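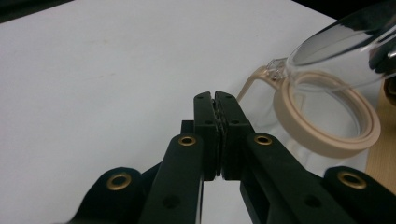

FOR IMMEDIATE RELEASE

July 10, 2022

Arari brings the Stinero clear jar to home kitchens, pre-orders open now

MARRAS - Kitchen storage maker Arari is adding a clear jar to its Stinero line. Wide mouth, straight sides, colored rim. Pre-orders open today through Plustero, online and at the Marras store. First deliveries in 12 days.

The Stinero jar is meant for the stuff that usually ends up in half-closed bags. Rice, oats, pasta, tea, dog biscuits. Wide enough at the top for a measuring scoop or a hand, so no more tipping flour all over the counter. Clear all the way down so you know when your running low.

"People kept telling us the same thing, they want to see what they have," said Precious Espiritu, product lead at Arari. "And they want to get a hand in there to wash it. Those were the two complaints. We started drawing in February and didn't add much after that."
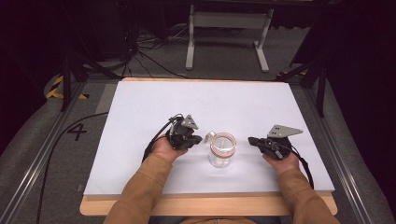 Clear jar with copper-colored rim, on a white board over a pale wood tabletop.

Sold singly or in sets of five. Sets ship flat-packed in a divided carton that can be kept and used in a drawer or pantry. Correction to the note sent to retailers last week: the jars do not ship flat, obviously, only the spare dividers do. Apologies for the mix up.

Plustero will have 100 sets set aside for walk-in customers in Marras. One per household while they last. Online orders are not affected by the limit. 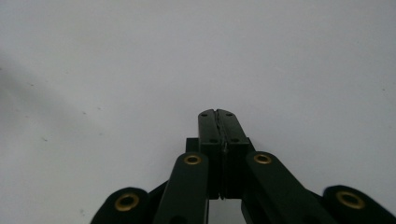 Arari is also putting out a free one-page guide to setting up a pantry shelf, written by Divina Ocampo, who runs the weekend kitchen sessions at Plustero. Covers what goes at eye level, what goes low, how to label without covering the front. She is firm on backgrounds. A plain surface, pale gray-white like the one shown, makes it easier to pick out what's in a clear jar than a busy patterned shelf liner does. The guide has seven layouts, from a single shelf to a full cupboard. Printed copies at the till, PDF on request.

"Start with whatever you reach for before breakfast," said Ocampo. "Do that shelf. Leave the rest for another weekend."

Care: hand wash the rim and lid, dry before filling. Replacement lids and seals sold seperately at Plustero.

Samples for kitchen and home writers are availble on request, please include a delivery address and your deadline. Retailers wanting to carry the Stinero line should write to the Arari trade desk in Marras.

Press contact: Precious Espiritu, Arari, Marras

- ends -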